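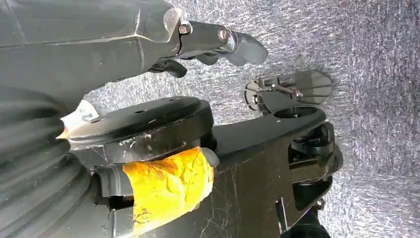 Where Borrowed Slogans Come From
By Kristaps Šimkus
Sat 22 February

When I started this project in October I thought I knew how the Clatevdale ring road campaign had found its language. Everyone in my seminar assumed the angry phrases on the leaflets were homegrown, and so, I admit, did I. After a long and rather happy winter of reading, I'm much less sure.

My material was 3,133 posts from the Filtport message board, plus 14 leaflets that Krūmiņa library was kind enough to let me copy (thank you again!).
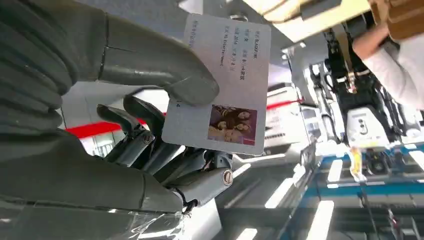

What I found

The phrase "sold by the mile" turns up on the board a good 8 months before any leaflet used it, and the early posts nearly all link to columns in Driltis, a newsletter written far away by people who have never seen our road. Some 50 posts repeat whole sentences from it, spelling mistakes included. 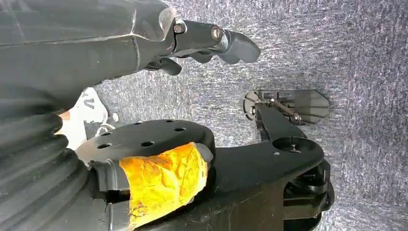

Kristaps, I'd be careful here, because a person can copy a sentence and still mean it, wrote Filtport's moderator after reading my draft, and I have thought about that remark a great deal. It's a fair point, and I've softened my second chapter because of it. 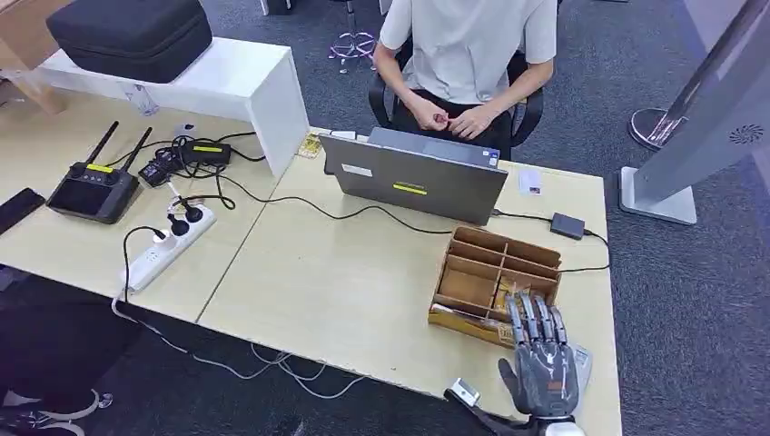

I still believe the newsletter gave the campaign its tone, even if the worry about the road was local and perfectly sincere. With more time I would have liked to interview the leaflet writers themselves, and I hope to do that over the summer.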